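デンダノ研究所 広報(研究成果のお知らせ)
2019年5月25日(土)

【1/12】
当研究所の双腕作業グループは、道具を用いた両手協調動作の学習手法に関する技術報告を公開いたしました。筆頭著者はジェンマ・グエラ主任研究員です。本スレッドでは、手法の概要と主な結果をご紹介いたします。

【2/12】
対象としたのは、ほうきとちりとりによる床の清掃です。片方の腕が掃き、もう片方の腕が受けるという動作は、左右の役割が異なるうえ、互いの位置に強く依存します。左右の腕を別々に学習させる従来の構成では、ほうきの軌道が妥当であっても、ちりとりの縁との間にずれが残るという課題がありました。

【3/12】
提案手法「Clunar」は、左右いずれかの腕を主、他方を従として固定いたしません。動作の各段階において、どちらの腕が基準となるかを推定し、基準側の手先座標系から見た相対位置として他方の目標を生成します。掃き始めはほうき側、ごみが縁に近づく段階ではちりとり側が基準に選ばれる傾向を確認いたしました。

【4/12】
学習データは、操作者による遠隔操作の記録1,232件です。収集は2月に開始し、実験室内の模擬環境に加え、寝室や廊下など、実際の住宅の室内でも実施いたしました。住宅での記録は、このうち282件です。

【5/12】
記録の選別にあたっては、失敗を含む試行も除外しておりません。ごみを取りこぼした後に操作者がほうきを引き戻し、再度掃き直す動作は、自律実行時の復帰動作の学習に必要であると判断したためです。ただし、道具を落下させた試行は別の区分として扱い、本報告の学習には使用しておりません。

【6/12】
評価は、学習に用いていない部屋で700回の自律試行により行いました。対象物は丸めた紙片とし、ちりとりの上に載った状態で両腕が静止した場合を成功と定義しています。比較対象は、左右の腕を独立に制御する方式と、左腕を常に基準とする方式の二つです。

【7/12】
提案手法は、いずれの比較方式に対しても成功率で上回りました。差が最も大きかったのは、紙片が壁際や家具の脚の近くに置かれた条件です。この条件では、ちりとりを置ける向きが限られるため、受ける側を基準に切り替えられることの効果が表れたものと考えております。一方、床の中央に紙片がある条件では、左腕を常に基準とする方式との差は小さいものでした。

【8/12】
住宅の床では、タイルの目地と照明の反射が認識に影響を及ぼします。白い床の上の白い紙片は特に検出が難しく、頭部カメラの画像のみを入力とした場合には、反射部分を紙片と取り違える例が見られました。本手法では、ほうきの穂先とちりとりの縁の位置を補助的な推定対象に加え、探索範囲を両者の間に絞り込んでいます。

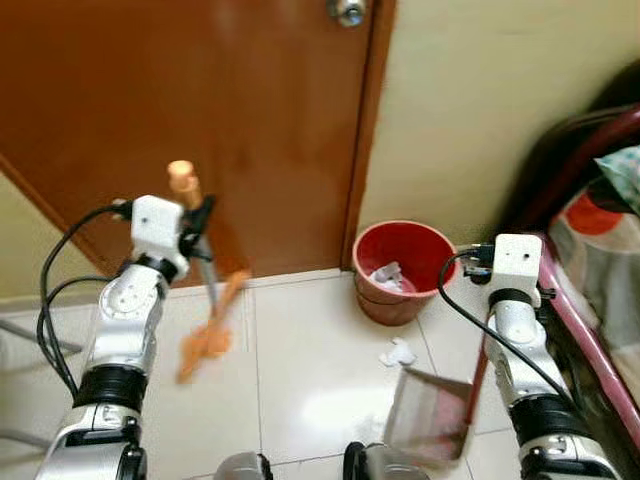 【9/12】
ちりとりの縁と床との隙間も、結果を左右する要因です。隙間が大きいと紙片が下へ入り込み、押しつけが強いと腕の関節に過大な負荷がかかります。手首の力覚情報に基づき、縁を床に軽く沿わせる制御を併用いたしました。この制御の部分には、既報の「Pan」モジュールを変更なく用いています。

【10/12】
現時点での制約を申し添えます。第一に、細かな粉じんや毛髪は評価の対象外です。第二に、道具はあらかじめ把持した状態から開始しており、道具の取り上げと持ち替えは含みません。第三に、集めた紙片をごみ箱へ移す工程は、現在も遠隔操作によって行っています。

【11/12】
グエラ主任研究員のコメントです。「掃除の動作では、両手の分担が一回の掃き動作の途中でも入れ替わります。今回の結果は、その入れ替わりをあらかじめ人が定めておかなくとも、記録から獲得できることを示しています。今後は、布で拭く、袋の口を広げて物を入れるといった作業への適用を検討してまいります。」

【12/12】
評価手順書および失敗事例23件の分析は、技術報告の付録に収録しております。学習済みモデルと遠隔操作記録の一部は、共同研究先であるClevuraとの調整が完了次第、研究目的に限り提供する予定です。住宅での記録につきましては、居住者の同意が得られた範囲に限ります。お問い合わせは、当研究所ウェブサイトの専用窓口にて承ります。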